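Marisa Bellini
17 June 2019

Thread on seasonal movement in solid wood tops, because I keep getting the same question about gaps in winter.

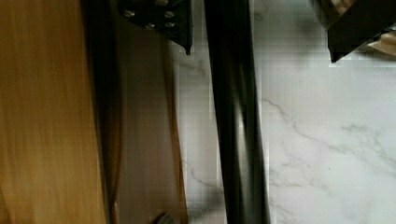
Wood moves across the grain and hardly at all along it. For shop purposes, treat the length as fixed and do all your arithmetic on the width.

The number you need is the change in moisture content, and humidity is only a way of getting there. Indoors with winter heating, most of my stock sits near the low end by February and climbs back by late summer.

Flat-sawn boards move close to twice as much as quarter-sawn in the same species. If the top is mixed, work from the flat-sawn figure.

Worked case: a 400 mm wide flat-sawn panel, coefficient 0.003 per percent, moisture swing of four percent. 400 x 0.003 x 4 = 4.8 mm. Allow five.

That five millimeters has to go somewhere. Slotted screw holes, buttons in a groove, or figure-eight clips all work. Glue across the full width does not.

Finish slows the exchange. It does not stop it. I weighed a sealed offcut through May and it still gained, only later than the bare one.

Finish both faces the same way. A top with three coats above and none below will cup, and the fix is tedious.

Breadboard ends: glue the center 40 mm only, pin the outer tenons through elongated holes. Expect the ends to stand proud for part of the year.

Jannik Dreßler asked about plywood. Cross-laminated, so the movement is small enough to ignore at furniture sizes. Solid edging on it is fine if the strip is narrow.

Meter readings vary with species setting — check the correction table before you trust the display.

Recent threads
Reading end grain before you buy
Hide glue, open time and room temperature
Notes on the Skendiline bench, part 2
Sharpening a card scraper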